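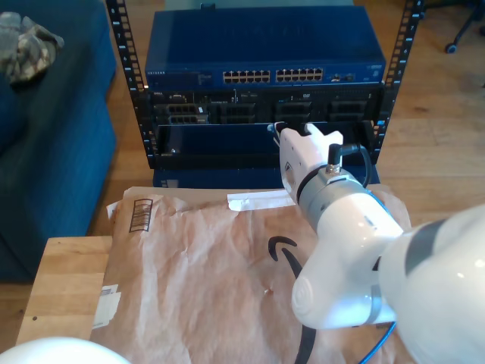 The arm's gripper at the lower bay of the rack, beneath the network switch and server chassis.

Skosora has completed the first scheduled service of the robotic arm used for rack work at its Grutunell site, the organisation announced on 17 May 2021. The arm had run for 2,972 hours since it was installed in November.

Engineers replaced the wrist cable, cleaned the gripper and reset the position of the arm against the lowest bay of the rack — the point at which small errors in reach had been reported. The work took two days. A further inspection will be carried out after every 600 hours of use.

"The arm must meet the front of a tray squarely, and over the winter it had begun to drift," said Zahira Pangaribuan, head of maintenance at Skosora. "We have corrected the settings and shortened the time between checks."

Spare parts were supplied by Kioko. Staff at the site will receive revised instructions for the daily start-up check.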